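Last updated: June 30, 2021

Sidora publishes plain-language data promise and invites customers to hold it to account

VIRVILLE – Sidora, the family calendar and messaging service used by households, allotment societies and a surprising number of choirs, has today published a new data promise, written in ordinary English and short enough to be read over a cup of tea. It replaces the old privacy terms, which had grown over the years to 32 pages and which, as many of our customers have kindly and sometimes less kindly pointed out, very few people ever got to the end of.

The new promise sets out what Sidora keeps, how long it is kept and who is allowed to look at it. Private messages will not be read by staff unless a customer asks for help with a particular message and gives permission in writing. Deleted calendars will be gone from our systems after 20 days, backups included. And if we want to change any of this, customers will be told by letter or email before the change takes effect, with time to take their data elsewhere should they wish to.

"We have had a long and rather humbling winter of reading our own small print," said Marit Lunde, managing director of Sidora. "People trust us with dentist appointments and birthday surprises and the odd family quarrel, and I think they are owed a straight answer about what becomes of it all. I should have liked to do this years ago, and I am very grateful to everybody who nagged."

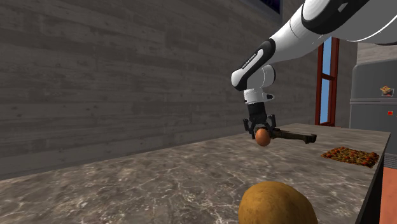 Gently does it: a robot arm holding an egg above a marble countertop.

The work began in February, when Sidora wrote to 3000 customers and asked them which parts of the old terms they found hardest to follow. More than 1000 wrote back, some of them at great length (one reply came with its own table of contents, and was read from cover to cover with real pleasure). The passages on sharing information with advertisers caused by far the most worry, and that sharing has now been stopped altogether.

Drafting was led by Wenche Nordin, Sidora's head of customer care, together with Bence Kelemen of the legal practice Ljungberg. Every paragraph was read aloud to people outside the company before it was approved, and anything that made a listener frown went back to be written again.

"Lawyers are fond of long sentences, and I am no exception," said Mr Kelemen. "Wenche struck out my favourite one on the first afternoon. It did come back later, but in four pieces, and I must admit that they are easier to live with."

The promise applies to all existing accounts and customers need do nothing to be covered by it. Paper copies, including a large-print version, can be requested free of charge from the Sidora office in Virville, where Wenche and her colleagues are always glad to talk a question through over the telephone.

Reader comments

Folke Fagerlund
Good to see the advertisers gone. Does the 20 days start when I press delete, or when you get round to it?

Wenche Nordin, Sidora
Hello Folke, from the moment you press delete. Thank you for asking, I shall see that the wording is made clearer.

Eilif Hellström
I left for Drillomano last year over exactly this. Might come back if my old calendar can be imported. Can it?

drummer_in_virville
Read the whole thing on the bus. Still would like a dark background in the app please.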